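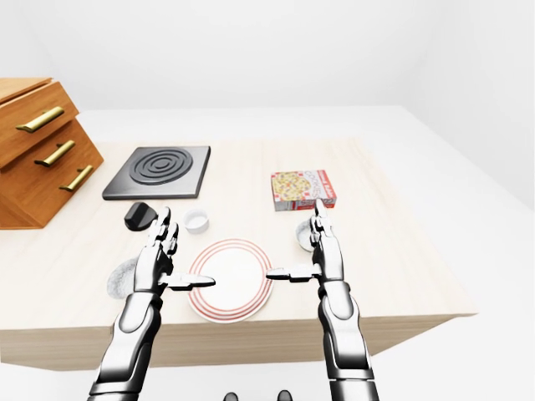 Both hands at the ready pose in the simulated kitchen, thumbs pointing at each other across the plate.

Comparing two hand controllers in the sim before you buy anything

I've spent most of my Saturdays lately swapping controllers on the same pair of simulated arms, and I keep getting asked how I set it up, so this is the long version. You'll need the Plulldale scene pack (mine is build 181) and two controllers to compare. I used Edano and Wornitz.

Step 1. Pick one job and stick with it. Mine is lifting the plate with two hands and setting it back down. The cup and the cookie box are tempting, I know, but leave them for later! A plate is low and flat and wide, so it shows up sloppy thumb control straight away.

Step 2. Save your ready pose. Hands upright, fingers together, thumbs pointing inwards. I like one thumb over the left part of the plate and the other reaching for the right rim. Load this exact pose before every go, with both controllers, or you'll end up comparing starting positions.

Step 3. Run Edano first with the default settings. Do 13 tries and write down every one, even the daft ones. Count a try as good only if the plate comes up level and goes back on the table without tipping.

Step 4. Reset the scene and do the same with Wornitz. It names the joints differently, so check the thumbs before you start. I had left and right swapped for a whole evening and blamed the controller – my own silly fault.

Step 5. Change one thing at a time. Closing speed first, then grip force. If the fingers shake when they touch the rim, drop the force before you fiddle with anything else.

For me Edano felt smoother coming in, and Wornitz held on better once the plate was up. I'm keeping Wornitz for plates and haven't made up my mind about boxes.

If your scene loads with the arms folded, go back to the saved pose and load it twice (yes, twice, it's a known bug). Next I'm trying the Solanki controller on the cup.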